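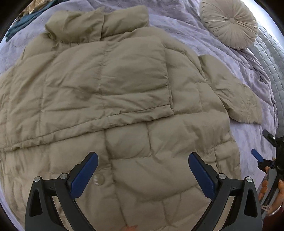

2024-01-27
Gorkness sink drain study - progress report to the Hidow Fund

Hi all,

I know the form asks for a summary in the first box, so: we are on schedule with sampling, behind on lab typing, and under budget on travel. The rest of this is the longer version, which I always find more useful when I'm the one reading.

As of this week we have swabs from 144 sink drains across the 17 wards that signed up. That's every ward we promised you in the proposal, plus the step-down unit at Judura, which asked to join in May after their own infection team got curious (we were happy to have them!). Each drain gets swabbed at the strainer and again a little way down the pipe, first thing in the morning before the sink has been used much. Getting that early slot took more phone calls than I'd like to admit, but the night staff have been great about it.

So far 20 drains have grown a carbapenem-resistant organism on the screening plates. I want to be careful with that number. It's a culture result only, the confirmatory PCR is still going, and I don't have any patient data matched to it yet. Please don't put it in the newsletter. What I can say is that the positives aren't spread evenly. They bunch up in rooms where the sink sits close to the bed and gets used for emptying basins and leftover drinks, and that fits what other groups have published.

Now the slow part. Typing is running behind because the sequencer at Amin was down for a service and then had a backlog to clear. We have 2 batches frozen and waiting. I've asked for a firm slot and been given a soft one. If it slips again I'd like to send one batch to an outside lab, and the travel money we haven't spent would cover it. Could you let me know if moving funds between those lines needs a form or just an email?

One change to the protocol: we switched to a neutralizing broth for the swabs. The drains at Gorkness get a bleach product on a regular schedule and I was worried we were missing growth. The drains we did before the switch are being repeated, and I'll report those separately so the two sets don't get mixed up.

Coming up next - finish the repeats, get the PCR results in, and start the chart review once the data agreement is signed. The draft agreement is with the legal office at Judura. The budget sheet is attached separately.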